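Turno de prueba

El protocolo ocupaba 2 páginas y la evaluadora lo conocía de memoria. Apartado primero: identificación del puesto. Apartado segundo: estado inicial de la superficie. Apartado tercero: ejecución. El apartado cuarto, reservado a las conclusiones, llevaba impreso un recuadro de tamaño insuficiente.

La empresa Wistau quería saber si la máquina podía hacerse cargo de la mesa 15. El resto de la nave no entraba en el contrato. La mesa 15 recogía lo que las demás mesas no sabían clasificar: material eléctrico suelto, restos de otros montajes, cosas que alguien había dejado allí de paso y que habían terminado por adquirir domicilio. Se consideraba un puesto de dificultad media. La categoría la había fijado Fultach, fabricante del brazo, en un anexo que la evaluadora había leído dos veces sin encontrar el criterio.

El operario saliente se colocó al otro lado de la mesa. Llevaba once años en el puesto. Su función durante la prueba consistía en no ayudar, salvo petición expresa del sistema, y en retirar la mano cuando se lo indicaran. Firmó la hoja de riesgos sin leerla.

—¿Qué tiene que coger primero? —preguntó.

—La caja de conexiones.

—¿Y después?

—Ordenar el resto.

El operario miró el resto y no añadió nada. La evaluadora anotó la hora. 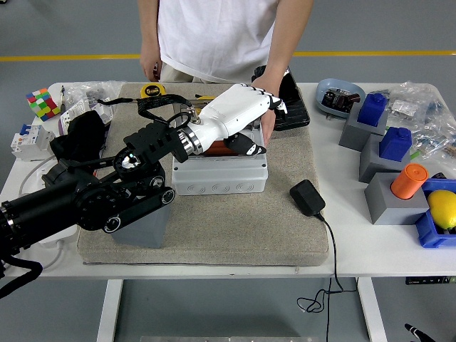 Mesa 15. La mano sobre la caja de conexiones, al inicio de la ejecución.

El sistema tardó en decidirse. En la pantalla auxiliar, la caja aparecía rodeada de un contorno verde que se ensanchaba y se encogía según variaba la confianza del modelo. Cuando el contorno se estabilizó, los dedos se cerraron sobre las paredes de plástico y la caja subió cuatro centímetros. Volvió a bajar. Subió otra vez. La evaluadora marcó la casilla «agarre válido» y, en la columna contigua, «segundo intento».

La caja quedó depositada en el extremo del puesto con una desviación inferior a la tolerada. El operario asintió. Con la cinta métrica tampoco hubo incidencias. El interruptor automático fue localizado, orientado y puesto en pie junto a la caja, con la palanca azul hacia fuera.

La tela negra fue otra cosa.

El modelo la clasificó primero como bolsa, luego como cable, luego como superficie. Los dedos pellizcaron un pliegue, lo levantaron y se detuvieron a la espera de una geometría que justificara el movimiento siguiente. El pliegue se escurrió. El brazo repitió la operación desde otro ángulo y obtuvo el mismo resultado. Al quinto intento emitió un aviso sonoro y solicitó asistencia.

—Pide ayuda —dijo la evaluadora.

—¿Qué hago?

—Lo que haría usted.

El operario dobló la tela en tres movimientos y la dejó a un lado. La operación duró menos que el aviso. El sistema registró la demostración con el número 581 e informó de que la incorporaría a la siguiente versión.

—¿Así aprende?

—Con 1,000 como esa, según Fultach.

—¿Todas mías?

La evaluadora consultó el contrato. El contrato no lo precisaba.

Continuaron con el cubo de Rubik, que planteó un problema no previsto. La máquina lo cogió sin dificultad y lo sostuvo en alto. No figuraba en el inventario de la mesa, de modo que no tenía destino. El modelo evaluó tres ubicaciones y las descartó. El operario tampoco sabía dónde iba. Declaró que estaba allí cuando él llegó al puesto y que lo movía cada mañana para limpiar debajo.

—¿Y dónde lo deja?

—Donde estaba.

La evaluadora transcribió la respuesta en el apartado tercero. El limón se resolvió por omisión: el sistema entendió que ya estaba en un recipiente y que, por tanto, estaba ordenado. Ninguna norma de la nave lo contradecía.

El cargador puso fin a la prueba. La máquina tomó el cuerpo negro del adaptador, lo desplazó hacia su sitio y arrastró tras él el cable que colgaba de la mesa. El cable se enganchó en una pata. El brazo detectó una resistencia superior al umbral, se detuvo y mantuvo la posición con el adaptador en el aire, tal como exigía el manual. Nada en el manual indicaba cuánto tiempo debía mantenerla.

El operario se agachó, soltó el cable y lo enrolló alrededor de la mano. Esta vez el sistema no había solicitado asistencia. La evaluadora dudó entre las casillas «intervención» e «interferencia» y marcó la primera.

El informe se envió a Wistau el 14 de julio. Recomendaba la implantación parcial: la máquina se ocuparía de los objetos rígidos y el operario, de los demás, hasta nueva versión. La dirección respondió con una sola pregunta, referida a la proporción entre unos y otros. La evaluadora contestó que variaba según el día.

En enero la mesa seguía teniendo dos ocupantes. El brazo levantaba las cajas y esperaba. El operario doblaba las telas, desenganchaba los cables y, antes de marcharse, volvía a dejar el cubo en su sitio.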